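Search this site Go

Workshop group posts simulated kitchen for Rullero arm project

June 4, 2024

Filed under: Home Builds / Robot Arms / Software

The Ukwood shared workshop has released the simulated kitchen it uses to test control code for Rullero, a counter-height robot arm its members are building for household cleanup. The release includes the room model, the arm model, and the scripts that run both. It can be downloaded from the workshop's project page at no charge.

Work on the physical arm began in March. The base and shoulder are assembled and bolted to a steel plate in the workshop. The forearm is waiting on a second set of bearings, after the first set was delivered in the wrong bore size. The group moved its software work into simulation so that programming could continue during the delay.

The simulator is Paltance, a small rendering and physics package that one member had already used for a camera slider. It runs on a desktop computer with a single graphics card. The arm model was built from the same drawings used to cut the real parts, with masses entered by hand after each finished part was weighed. Cable drag is not modeled. Joint friction is set to one fixed value per joint and will be measured again when the forearm is complete.

The first task is picking up a sponge from a countertop and setting it down beside the sink. A sponge was chosen over a rigid block because the grip force has to stay within a narrow band. With too little force the sponge slides out, and with too much it folds and turns in the fingers. Paltance treats the sponge as a soft body with two layers of different stiffness, a setting that slows the simulation but gives more useful contact readings at the fingertips.

The control code was run 473 times with the sponge placed at different points and angles on the counter. The log published with the release puts the failures into two main groups. In the first, the fingers closed before the hand had stopped moving down. In the second, the sponge lay too close to another object and the planner gave up without finding a path. The first fault was fixed by adding a short pause above the counter. The second is still open.

Other objects were left on the counter on purpose. Early tests used a bare surface, and the planner learned nothing about keeping the elbow and forearm clear of things standing behind the work area. A potted plant, a fruit bowl, and a cutting board are now part of the standard layout. Their positions can be changed in a text file.
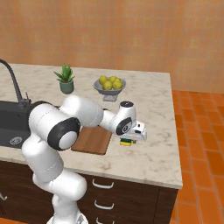
Planning time is the main limit at present. A path takes 13 seconds to compute on the workshop computer with all objects loaded, down from 24 seconds in the first version. Most of the gain came from replacing the detailed collision shapes of the arm links with simple capsules. The sink still uses a detailed shape, as a simple box would close off the basin and prevent the arm from reaching into it.

The motor controllers for the real arm come from Costello and accept the same position commands that the simulator sends. The group expects to run the sponge task on hardware without changing the planner. Speed will be limited to 18 percent of the rated maximum for the first runs, and an emergency stop will be wired ahead of the power supply.

Revised drawings for the gripper fingers will be added to the download once the current print has been checked for fit. Known problems are listed in the readme file.

Tags: robot arm, simulation, kitchen, gripper, shared workshop

24 shares | 13 comments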